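Progress Report to the Haststead Fund
Customer Messaging Project, Second Period
September 21, 2025

Where things stand

The grant asked us to find out whether small retailers sell more when their sales copy talks about what a product does for the buyer instead of what the product has. We have now been at it since March. We can report that the work is on schedule, that the money is being spent as planned, and that we are less sure of the answer than we were when we applied.

Two firms are taking part. Trirnthorpe sells home storage, mostly through its own website. Yadav sells accounting software to shops and repair businesses. Both rewrote part of their sales material with our help, and both left the rest alone so we would have something to compare it with.

What was done

At Trirnthorpe we rewrote 160 product pages. The old pages led with measurements, finishes and drawer counts. The new ones open with a sentence on what the customer gets out of the thing, such as an entryway that stays clear or a desk you can find a pen in. The measurements were moved down the page. We had doubts about that and said so at the time.

At Yadav we changed the sales emails and left the website as it was. One group of 2,000 prospects got the old message, a list of functions with a price at the end. A second group of the same size got a message about closing the books before dinner. That makes 4,000 names in all, drawn from the firm's own mailing list. We have no way of knowing how many of those people had already made up their minds about Yadav before we wrote to them.

Early results

Yadav's new email was opened more often and answered more often. Before anyone gets excited, the subject line was changed along with the body, so the opens tell us very little. The replies are more interesting, but a good share of them asked which functions the software had, and the old email would have told them. The sales staff then sent those people the old list. Whether this counts as a win for benefits over features depends on who is counting.

Trirnthorpe's results are mixed. Visitors stayed longer on the rewritten pages. The firm takes this as interest. It could just as well mean they were hunting for the measurements. Orders from those pages rose a little, but the firm also ran a free shipping offer for part of the period, against our advice, and we can't separate the two.
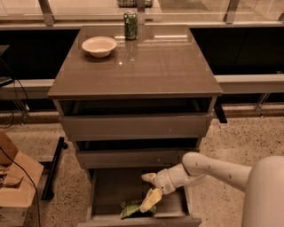

Three-drawer cabinet with the drawers open.

We also sent a short survey to 400 recent Trirnthorpe customers. Most who replied said they liked the new wording. We put little weight on this. People who have just bought something tend to approve of whatever they read before buying it, and the survey reached no one who looked and left.

Problems

The Zavach reporting tool, which we bought with grant money to track page visits, was slow to set up and lost part of the first month's data. We have asked for a partial refund and have not had an answer. For now we check its totals by hand against the order records.

We also underestimated how hard it is to agree on what a benefit is. "Saves time" turned up in nearly every first draft, and we now send it back unless the writer can say whose time and on which task.

Next period

Yadav will repeat the email test with one subject line for both groups. Trirnthorpe has agreed to hold its prices and shipping terms steady while we compare pages again, this time with measurements back near the top on half of the rewritten ones. We would like to interview some shoppers who did not buy, if the firm can find a way to reach them.

We are not asking for more money. We do ask the Fund to hold off on quoting the reply figures in its newsletter until the second email test is done. Spending to date follows the approved budget except for the Zavach item, and the receipts are attached.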